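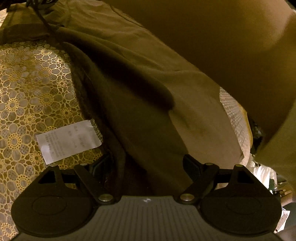
The fault first showed itself in November, on a shirt. Brovero had spent most of the year teaching a two-armed machine to fold laundry, using recordings made by people working with hand-held grippers. The recordings looked sound. The machine learned from them quickly, and for the first few weeks it folded well. Then it began closing its fingers on the wrong thing. Much of the trouble started with garments like the olive-brown one, bunched up in deep folds with a white care label showing at the seam and patterned lace right beside it. The machine would reach for the shirt, take hold of the cloth underneath as well, and pull.

On the afternoon it came to a head, it pulled a tablecloth, a lamp and a full jug of water off a table in the test flat at Bukton. Jasper Peeters was standing about a step away. He was not hurt, but the arm kept going after the lamp hit the floor, and it took him 4 seconds to reach the stop button.

"Four seconds is a long time when something that strong is moving towards you," he says. "I had walked past that button every day and never thought about where it was."

Work stopped that evening. Anouk Willems, who runs safety at Brovero, asked for every recording used in training, 3525 of them, and went through them with Siebe Van Beek over the following month. They were looking for a bad batch and did not find one. The people in the recordings had done the job properly. When the lace came up with the shirt, they felt the extra drag in their hands, let go and tried again.

The machine had no such feeling. Its force limit had been set on a bare worktop at the Wouters workshop, where there was nothing under the laundry to catch. With lace underneath, the pull stayed just below the limit until the whole cloth was on the move.
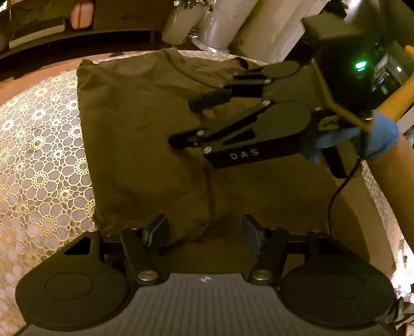

Two grippers, one garment and a lace tablecloth: a folding session on the round table.

Oliwia Borkowska, who wrote the gripping software, does not blame the cloth. "People have tablecloths," she says. "We should have tested on one before we let the arms near it."

Three things have changed. The force limit is lower, and it now drops further if the pull lasts longer than expected. A second stop button hangs on a cord by the door. New recordings are also marked at each point where the person lets go and starts again, so that the machine can learn the letting go as well.

Flokura, the care provider that had hoped to place the machine in its flats by spring, has put the trial back. It wants 100 folds in a row over lace without a snag. At the time of writing the best run stood at 63 – it ended when a button caught.

Peeters is back at the table, and now stands on the other side of it.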